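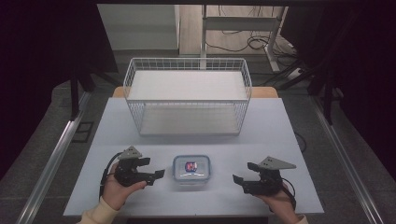 I've had the Stasley two-hand kit on rental for most of the winter now, and enough of you have emailed asking whether it's worth the money that I'm finally writing the thing up. The short version is yes, mostly, with a few grumbles about cables and one big grumble about the uploader (I'll get to it, believe me). If you haven't come across it, it's a pair of black grippers you hold in your own hands, with a grey triangular plate on top of each one, and you do the job yourself with the robot's fingers instead of yours while everything gets recorded. No arm required. You send the recordings off, and what you get back is a data set in a format your actual robot can train on. I've been doing kitchen stuff, so a lot of my evenings have gone on lining up both sets of jaws either side of a little clear food container with a wire basket behind it, and feeling like a crab. A fairly competent crab by now, if I do say so!

Some background. I run a very small business that writes pick-and-place routines for other small businesses, and up until this year I did all my demonstrations by steering the arm itself. It's slow. Your shoulders go, your patience goes, and every take looks like it was done by somebody wearing oven mitts. So when Canedska started offering the Stasley kit on a monthly plan I rang them up that same afternoon, talked to a very patient person called Rania Mahrous for a lot longer than I'd meant to, and signed up for the two-hand version with processing included. It's $700 a month, which made me swallow hard. For that you get both grippers, the cables, the calibration board, a spare set of finger pads and 400 processed takes. Go over the 400 and you pay extra per take, and go under and they don't carry over. That last part annoys me every month. It's like a phone plan from the bad old days.

Setup first. The box comes packed properly, with foam cut to shape, and there's a printed manual of 46 pages that somebody has clearly sat down and edited. I read the whole thing with a cuppa and only got lost once, in the bit on calibrating the two grippers against each other. You wave them at the board, first one and then the other, then both together, and the software gives you a green tick or a yellow one. Yellow means "good enough to start but you'll regret it", as far as I can tell. I started on yellow the first night. I regretted it. Everything came back with the left hand sitting slightly inside the right hand, and I lost the evening's work.

After that I got into the habit of calibrating at the start of each session and again if I'd taken a proper break. It's dull and it doesn't take long. Put a podcast on.

Now, the grippers themselves. The handles are good. They've thought about the shape, and you can wrap your whole hand round them, so you're carrying the weight with your palm and not pinching it. I've got smallish hands and I was worried about reach on the trigger, but it's been fine. The jaws open wide enough for most of what's in a kitchen drawer, and the fingertips are flat, which is lovely for anything with straight sides and a bit miserable for anything round. Mandarins, forget it. I chased one mandarin across the bench for an embarrassing length of time and then ate it.

Where the two-hand kit earns its keep is on lidded containers. With one gripper you have to get the jaws right over the thing, and plenty of containers are just too wide, or the lid has a lip and you end up lifting the lid and leaving lunch behind. With two you press in from both sides and lift, the way you would with your palms. It took me a good few nights to get the pressure right. Too little and it slides down between the fingers, too much and the sides bow and the lid pops. But once it clicks it's quick, and your takes start looking like a person did them — somebody calm, who's put away a lot of dishes.

My cables grumble. Each gripper has a cable coming out the back, and if you're working across your body they want to tangle with each other or drape over whatever you're picking up. Canedska will sell you clips. I've been using Velcro ties from the hardware shop at my elbows and it's fine, but for $700 a month I'd have liked the clips in the box. The other tip I'd pass on is to wear long sleeves with a snug cuff, and to push the cable to the outside of your wrist before you start. Sounds fussy. Do it anyway.

And the uploader. Oh, the uploader. Version 2 came out partway through my second month and I'd been told it would fix everything, and it fixed some things. It resumes now if your connection drops, which on my street is a daily event. It also decided that every take I'd recorded before the update was a duplicate of the first one, and politely refused to send any of them. I rang Rania again. She had me rename the folder (that's all it was, rename the folder!) and off it went, but I'd already spent a night muttering at the screen and wondering if I'd have to do all those lifts again. The processing itself has been quick and clean ever since. Takes come back sorted, trimmed at each end, with a little score beside each one for how well the tracking held up. I've learned to bin anything with a low score straight away and not get sentimental about it.

One thing I hadn't expected to like is the task cards. They come with the service plan and I assumed they'd be filler. Each one gives you a short job with a start and a finish and a few variations, so you don't just do the same lift over and over from the same spot. Left to myself I'm terrible for that. I find a comfy position and stay there all night, and then the robot learns to do the job beautifully in exactly one place. The cards nag you to shift things round, swap the container for another, turn it side on, move the rack. Ramadan, the card series I've been working through (they're all named after whoever wrote them, apparently), is heavy on dishes and storage, and it's very good. The Detevska set is laundry and folding, and I've had a crack at the first few cards from that one too. I can't recommend tea towels with flat fingertips. Flat cloth on a flat bench gives you nothing to grab, and I ended up cheating by leaving a corner rucked up every time.

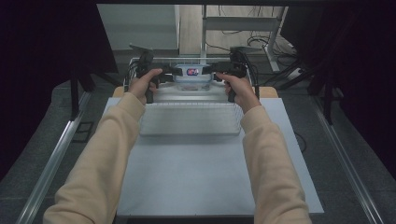
Doaa Saber wrote under my last post that she'd gone back to the single-hand kit after a fortnight with the pair, because the second gripper doubled her calibration time and most of her jobs only needed one. Fair enough, Doaa! I think it comes down to what you're picking up. If I was doing bottles and cutlery all day I'd save the money and rent the single. My work at the moment is nearly all boxes and tubs, things you want to hold level, and I can't see how I'd get those done with one hand without spilling somebody's leftovers. She also asked whether you can switch from one plan to the other mid-month. You can't, I checked. It has to be at renewal, and you send the whole box back and they send you a different one, which seems mad to me when one of the grippers in the pair would surely do.

While I'm answering things, a few of you asked about fatigue. Yes, your forearms will know about it. I do my sessions in short bursts and stop when my takes start getting sloppy, and I can usually see it in the scores before I feel it in my arms. A bench at the right height helps more than anything. Mine was too low for the first month and I had a sore neck the entire time, then I put it up on blocks and the difference was enormous. Also have your start position marked somehow, even just a bit of tape, so you're not bending over between takes trying to remember where the tub goes.

Somebody else wanted to know whether the recordings are yours. On the plan I'm on, they are, and Canedska deletes its copy when you close the account, or says it does. Read your own contract, please, mine was the small business one and the education plan might be different. I'd also have a look at the bit on damage. The finger pads count as wear and tear but the plates on top don't, and I nearly walked one of mine into the door jamb in the first week. Take them off the bench before you carry anything through. I now have a towel on the shelf that is only for grippers, and woe betide anyone in this house who dries a dog with it.

So would I sign up again? I already have, for August, and I'm going to use that month on the rest of the Ramadan cards and then have another go at a few of the lifts I did early on, when my left hand was still lagging behind my right. After that I'll probably hand the kit back for a bit. The work I've got booked for spring is all single items off a conveyor, and I can't justify the pair sitting in its foam. If the price came down, or the unused takes rolled over, I'd keep it going all year without thinking twice.

I've got the calibration notes typed up as a one-pager if anybody wants them, including the order I do things in and which yellow ticks I've got away with. Leave a comment and I'll send it over. And if you've found a way to pick up a mandarin with these things, I want to hear from you first.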